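Robots and Chores, Unit 3: Tidying
Course handout, Lusham evening program. April 22, 2021

Reading: the Marora tidying trials, sections on grasp failure and bin placement.

Tidying looks like one chore but is graded as several: find the object, pick it up, choose where it goes, let go. The Marora log lists 544 attempts with toy bricks on hard floors. In 206 of them the brick ended up in the correct bin without help. Most failures came at the grasp, when bricks touched or lay partly on top of one another.

Two-finger grippers do best with a lone brick and clear floor on both sides.

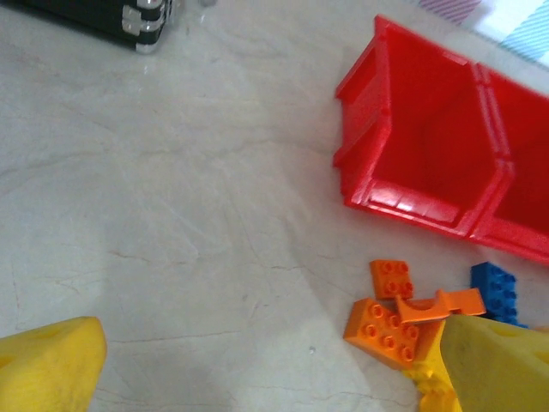
Polished floors add a second problem, as glare upsets depth readings. Baltthorpe's fix was to approach more slowly, which doubled cycle time.

For December: estimate the success rate needed before an unattended robot saves the household any work. State your assumptions.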